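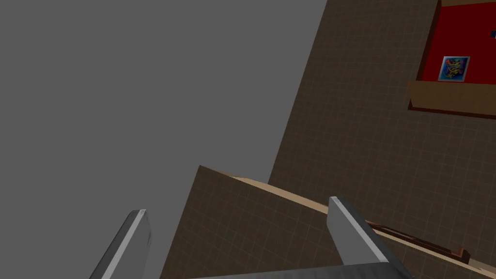 Looking after tiled walls and grout

Residents of Urneck Court are responsible for the routine care of tiled surfaces inside their homes. The guidance on this page applies to kitchens, bathrooms and utility rooms. Tiling on stairs and landings is cleaned by Atico under the building contract.

Weekly cleaning

Wipe tiles with warm water and a little washing-up liquid, working from the bottom of the wall upwards so that dirty water does not leave streaks on dry tile. Rinse with clean water and dry with a soft cloth. Vinegar and other acidic cleaners should not be used on marble or limestone, and they will weaken cement grout over time.

Discoloured grout

Mix bicarbonate of soda with water to form a thick paste. Apply it with an old toothbrush, leave for 14 minutes and rinse well. Stubborn marks may need a second treatment. Never mix bleach with any other cleaning product, and keep a window open while you work.

Mould

Mould in the corners of a bathroom is usually a sign of poor ventilation. Run the extractor fan during bathing and for a while afterwards — the door should be kept closed during this time. If mould returns within a month of cleaning, please report it.

Drilling and hanging

Where possible, drill through the grout line and avoid the tile itself. Cover the spot with masking tape, use a tile bit at low speed and leave the hammer setting off. Do not drill directly above or below sockets and switches. Light items can be hung from adhesive hooks, which should be left overnight before use.

Loose or cracked tiles

Tap the tile gently with a knuckle. A hollow sound suggests that the adhesive has failed. Repairs can be requested from Frida Lund in the maintenance office, extension 209. Spare tiles are held for most homes refitted since March.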